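Brindow mesh trainers, the pale pink ones: two months in

I bought these in February for walking to work and standing about once I got there. 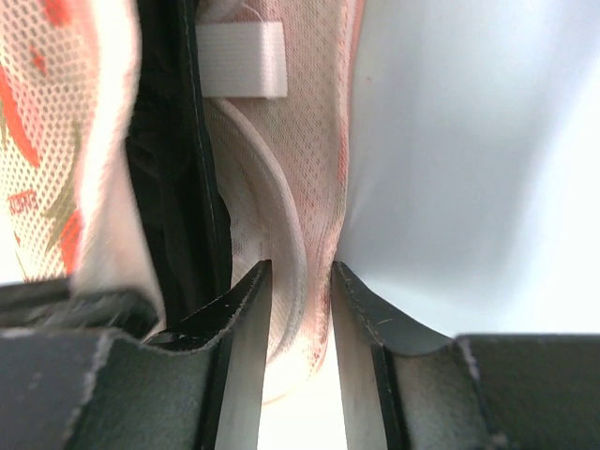

Neema Kaijage wrote to me after the last shoe review to say that pale mesh is a summer purchase and a winter regret, and that she'd sooner wear slippers to the bus stop. I've thought about that letter on several damp mornings.

First, the comfort, and I've very little to moan about. The collar is padded and soft, and it didn't rub my heels even on day one, when I foolishly walked home the long way. My old Tranalards took a fortnight and most of a box of plasters to get to the same point. The mesh lets plenty of air in. It lets plenty of everything else in too, so a wet verge will reach your socks before you've finished stepping on it.

Sizing is odd. I'm a 7 in everything and these came up a touch long, which a thicker sock sorted out. The Brindow website has a fitting guide with 23 steps, one of which involves a candle. I skipped it.

Now the colour. It's called Blush, and it's a nice pink against the white. Keeping it nice is a hobby. Anything reddish that gets into those tiny holes means to stay there, and I've been at mine with an old toothbrush and a bar of Lyimo soap more evenings than I'd like to admit. The soap does a decent job on mud. On darker marks it mostly gives you clean fingers. Don't bother with the Cluritz foam - it smells of swimming pools and costs nearly as much as lunch.

The elastic is still springy, the soles are hardly worn, and my phone claims I've done 444 kilometres in them, though it also thinks I live in the canal.

Would I buy another pair? Yes, in navy.

Comfort: very good
Rain: no
Cleaning: see above, and buy a toothbrush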